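4. Clearing the table before you fit the cloth

1. Take everything off the round table, bags and wrappers first. The Lilley leaflet says you can work around them - I doubt it.
2. Flatten each plastic bag and put it away.

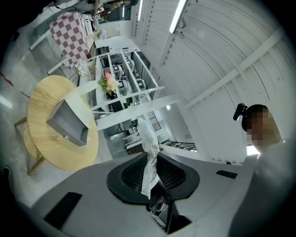 3. Wipe the top with a damp cloth. The makers promise it dries in 2 minutes. Allow 5.

Note: "wipe-clean" is their word.

Caution: don't drag metal boxes across the wood, whatever the leaflet claims about scratches.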